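How I look after the hand-held grippers we record with. A thread on pads, pivots and the things that wear.

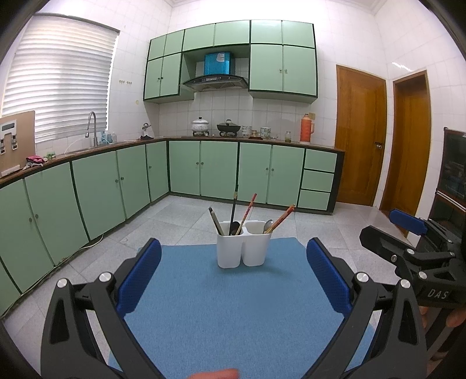 Utensil holder between the jaws, second gripper at right. Ribbed blue pads on both fingers.

1/ We keep one pair of grippers at the Toltavden kitchen. They get used most of the day, and I do the upkeep in the evening after the last session. Most of it is dull. I'm writing it down because three people have asked me for my routine this month and I keep typing it out from scratch.

2/ Start with the pads. Ours are blue and ribbed. The ribs load up with flour, starch, fabric lint and whatever was on the last bowl. Once they fill in, smooth ceramic starts to slide and people squeeze harder to make up for it. That's hard on the linkage.

3/ Cleaning: dish soap, warm water, a soft toothbrush. Brush along the ribs, then across. Rinse, blot with a towel, let them air dry overnight off the tool. No solvent. I used alcohol wipes for the first few weeks and the surface went hard and shiny.

4/ Replacing: I swap pads at 3,000 closes, or sooner if a rib tears. Always both pads on the same gripper. One new pad and one worn pad pull the object toward one side, and you'll spend an evening looking for a problem in the linkage that isn't there.

5/ Spare pads come from Riton. I order them in bags of 50. Check each bag when it comes in. We had one where the mounting holes were a hair tight, and forcing those onto the finger puts a bow in the pad.

6/ Next, the finger pivots. Hold one finger still at the base and wiggle the tip side to side. A little give is fine. If it clicks, take the cap off that joint and look at the pin. Nine times out of ten there's grit in there.

7/ Wipe the pin, wipe the bore, one small drop of light oil, wipe again. Too much oil is worse than none. It creeps down the finger and gets on the pad, and then you're back at post 3.

8/ The arms have long triangular cutouts. Thread and hair get caught in the corners. Tweezers work. Compressed air just pushes it into the joint.

9/ Screws. I check them once a week with the short driver, firm wrist, stop when it stops. The ones on the upper link back out first on ours. A dot of removable threadlocker helped. Put a paint mark across the head and you can check the whole tool at a glance.

10/ Alignment check. Close the jaws slowly on a strip of plain paper and pull. It should drag the same at the top of the pads and at the bottom. If it only grips at one end, a finger is twisted or a pad isn't seated. Reseat the pad first, it takes a minute.

11/ After that I do a few real grabs. I like a two-cup utensil holder for this. It's wide, it's rounded, and with spoons and chopsticks sticking out of it the weight sits high. If the fingers don't meet it evenly, it turns as you lift.

12/ Do the same with each gripper, one hand and then the other. The left and right tools wear differently here, mostly because people do the heavy lifting with their strong hand. I used to swap them around to even it out. Stopped doing that, it made the wear log useless.

13/ About the work surface. We put a cloth down over the table. It saves the finger tips when somebody comes in too low. Wash it often, though. Grit in a cloth acts like sandpaper on the pads. Pull it flat and tuck the corners, or the tips catch on a fold.

14/ The lens gets a microfiber cloth and nothing else. Keep one in a zip bag so it doesn't pick up oil from the bench. I check the picture after cleaning, before packing up. A thumbprint is easy to miss by eye.

15/ Wear log: date, tool, pads changed yes or no, any pivot opened, anything odd. One line each. The spreadsheet we had before had so many columns that no one filled it in.

16/ Total time is 8 minutes per gripper if nothing is wrong. Add 70 minutes if you have to take a finger off, most of it spent on getting the play right when you put it back.

17/ The Rarkport crew runs the same routine but changes pads by calendar, first of the month. That works for them, their hours are steady. Ours aren't, so I go by closes.

18/ Still to sort out: a proper stand. The pair gets put down on its fingers between takes and I don't like it. Hiebert makes a foam cradle that looks close to the right width. I've ordered one and will add a post here once I've had it on the bench for a while.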